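**Aba Bawa**
A thread about packing for a long trip when you are going from a hot place to a cold one. I moved from Korletey to Borngate in December and I made most of the possible mistakes. Maybe it can help somebody who goes this winter. 🧵

**Aba Bawa**
First the situation. One suitcase in the hold, one small bag in the cabin. The airline was strict and my cousin had warned me many times. I had never owned a winter coat in my life. At home we say it is cold when it is the rainy season and you want a second sheet.

**Aba Bawa**
Mistake number one: I bought the coat before I left. In Korletey there is a market row where they sell secondhand winter clothes, and I was proud of my price. The coat was very beautiful and very heavy. It ate almost half of the suitcase. In Borngate I saw that it had no real lining, it was a coat for autumn.

**Aba Bawa**
So my advice is to travel in your warmest layers and buy the serious coat where the serious cold is. The people who sell coats there know which ones work. Keep the money for it in a separate envelope, otherwise you will spend it on airport food like me.

**Aba Bawa**
Mistake number two was cotton. All my thick clothes were cotton. Cotton is a good friend in the heat, but when you walk fast in the snow you sweat inside, and then you stand at the bus stop and the sweat becomes cold. I did not understand why I was shivering with four shirts on.

**Aba Bawa**
A colleague at my new job explained me the layers. Thin wool or synthetic on the skin. Something fluffy in the middle. Something that stops the wind outside. I was wearing it all in the wrong order, the wool sweater on the outside and the wind going through it like through a fishing net.

**Aba Bawa**
How I pack now, after several trips in both directions. I put everything on the bed first, before the suitcase is even open. I start with the dark, bulky things, because they decide how much place is left for the rest.
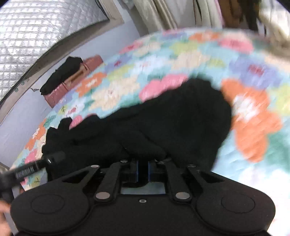 *Black things first, on the flowered bed cover.*

**Aba Bawa**
I know that many people like to roll. I tried rolling and I tried folding. For T-shirts and underwear, rolling is good. For thick garments it makes a sausage that goes nowhere, so I fold them flat, one time only, and lay them at the bottom on the wheel side.

**Aba Bawa**
Then shoes. One pair on the feet, one pair in the suitcase, with the socks stuffed inside them. I do not discuss the third pair. I have lost that discussion with myself at the check-in desk already, on the floor, with the suitcase open and a long line of people behind me looking at my slippers.

**Aba Bawa**
About the vacuum bags, somebody always asks. They make things smaller but they don't make them lighter! My first time I was so happy with all the free space that I filled it with food, and then the scale said what it said. Also you need a vacuum cleaner at the other end if you want to go home the same way.

**Aba Bawa**
The food, yes. I will not tell anybody to leave the food. But check the customs page of the country two times, once when you plan and once in the week of the flight. Dry spices in closed packets passed without problem for me. My aunt's smoked fish did not pass, and I still have not told her.

**Aba Bawa**
Weighing: I paid 488 for a hanging scale at Flivar, the shop near the station in Korletey. That is in our money, don't be afraid. It paid for itself on the first trip. Lift the suitcase by the handle and wait until the number stops moving. Do it again after you put in the last-minute gifts, because there will be gifts.

**Aba Bawa**
A word for the gifts. In the last evening everybody brings "only a small thing" for their brother, their friend, their old teacher who lives in some other city which you will never visit. I learned to say a date. After that date the suitcase is closed. They were offended for one year and now they respect the date.

**Aba Bawa**
The cabin bag must be able to save you for 3 days if the suitcase is lost. Mine was lost, in Karnell, where I changed planes. In my cabin bag I had documents, chargers, one novel and a packet of plantain chips. I arrived to the snow with a thin jacket and the novel.

**Aba Bawa**
So in the cabin bag now: warm hat, gloves, one base layer, underwear, toothbrush, medicines with the prescription, a copy of the address where I sleep. The hat is the most important. It takes no place, and you can put it on in the taxi line and feel that you have a plan.

**Aba Bawa**
Take a photo of the suitcase from outside before you give it. At the lost baggage counter they ask you for the color, the size, the type of wheels, and I stood there at 5 in the morning and could only say "it is like a suitcase." The lady was patient with me.

**Aba Bawa**
I also keep a list of the contents in my phone. They asked me for it when I made the claim, with the prices. I had no receipts for the market coat, so I wrote what I paid and attached a letter. The suitcase came back after 10 days, with everything in it and one wheel less.

**Aba Bawa**
What I was sorry that I did not bring: my own pillowcase, a good comb for my hair, the body cream I am used to. The cold air takes all the water from your skin and the creams in the normal supermarket were too light for me. I went around with gray elbows until February.

**Aba Bawa**
What I was sorry that I did bring: a full-size towel, a clothes iron (!), three pairs of formal shoes, a big dictionary. The dictionary was a present from my father and I love it. It lives on my shelf and it is the heaviest thing I ever carried across a border.

**Aba Bawa**
Someone asked how much the first winter clothes cost in total in Borngate. I wrote everything down that year, so I have it: 3,811 in the local money, with boots, coat, two base layers, gloves. It was painful. The boots were the biggest part and I am wearing them still, with new laces.

**Aba Bawa**
If your money is short, ask at the university or at your place of work about a clothes exchange. Mine had one in a basement room and I found it only in my second winter. I took a scarf and a pair of snow trousers, and I left there the market coat. I hope somebody wears it in autumn.

**Aba Bawa**
The boots, buy them one half size bigger for the thick socks, and try them in the afternoon when the feet are a little swollen. Look at the sole too. I slipped in front of my new boss in the first week because I had city boots with a sole as smooth as a plate.

**Aba Bawa**
For those who asked in my messages: yes, I can post my list, but I must translate it first, it is in three languages and some of it is only arrows. Give me until the weekend. And if you have a good method for carrying glass jars of pepper sauce, please write it under this post, I lost one on the last trip and my white shirt is now orange.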